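June
By the Arruda Institute newsletter staff

The Arruda Institute has won a five-year award to open a shared center for textile fiber research with Clusov College and the Dovard Materials Lab! The center will have its home on the Stistuvton campus, in the old chemistry wing, and the first labs open this fall.

We picked up 873 pages of reviewer comments and site reports along the way, so the news felt very good when it came in just after 4 p.m. The award pays for 50 graduate positions across the three partners, plus a summer program for high school teachers (applications open soon, please spread the word). 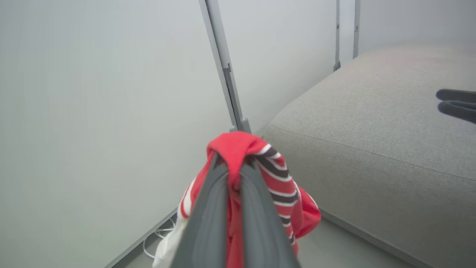 Dye chemistry will be the first big project. The team wants to know why some colors hold through 1,000 washes and others fade early, and they'll start with 189 cotton and blended samples already on the shelves at Dovard. Bright red is a favorite test case, especially on a garment like this one, with black and white stripes running diagonally over the red, where any bleeding would show up first in the thin white lines. Clusov's microscopy group will look at single fibers from each sample, and all of the data will be free for anyone to use.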